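How to Get a Coffee Stain Out of a Cotton Tablecloth

Posted by Normand Morin
5 May 2023
Filed under: Laundry, Kitchen

This method works on plain cotton and on most cotton blends. It takes one soak, one wash and some patience. Don't use it on silk, wool or anything with a dry-clean-only label.

What you need

White vinegar
Liquid dish soap
A bucket or a deep sink
Two clean white cloths
An old soft toothbrush
Your normal laundry detergent

Step 1. Blot

Press a dry white cloth onto the stain and lift it straight up. Move to a clean part of the cloth and press again. Keep going until the cloth picks up nothing. Rubbing pushes the coffee down between the threads and makes the mark wider.

Step 2. Rinse from the back

Turn the tablecloth over and run cold water through the back of the stain. The water should push the coffee out the way it came in. Keep it under the tap for 2 minutes. If the coffee had milk in it, stay with cold water for this whole step – hot water can set the milk.

Step 3. Mix the soak

Fill the bucket with 4 liters of cool water. Add 400 ml of white vinegar and a good squirt of dish soap, and stir it with your hand. Never add bleach to this mix. Bleach and vinegar together give off a dangerous gas.

Step 4. Soak

Push the stained part under the water and leave it for 30 minutes. Colored cloths should be tested first. Dab a little of the mix on a hem, wait, and blot with a white cloth. If color comes off, stop there and use plain dish soap and water.

Step 5. Brush and wash

Put a drop of dish soap on the stain and work it in with the toothbrush, using small strokes along the weave. Rinse again, then wash as the care label says. Check the spot before the cloth goes anywhere near the dryer. If you can still see a brown ring, repeat the soak. Heat from the dryer makes what is left much harder to shift.

Old stains

A stain that has been through the dryer may never come out fully, but it can usually be made lighter. I had a Grimedley tablecloth that sat in a cupboard from September until spring with a ring on it, and it needed three soaks. Oxygen bleach is the next thing to try. Rinse out all the vinegar first and follow the directions on the tub.

The table underneath

Lift the cloth as soon as you can and wipe up what has gone through.

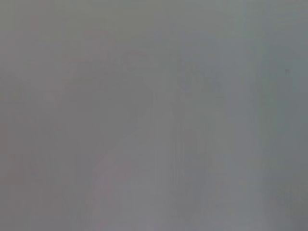
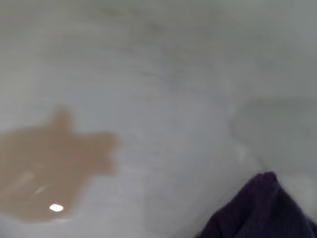
A damp cloth with a drop of dish soap is enough for most sealed tops. Go over it once more with plain water and dry it. Bare wood is a different job – blot it, let it dry on its own, and leave the cloth off until the next day.

Related pages
Removing candle wax from table linen
Which care label symbols matter
How to store tablecloths without creases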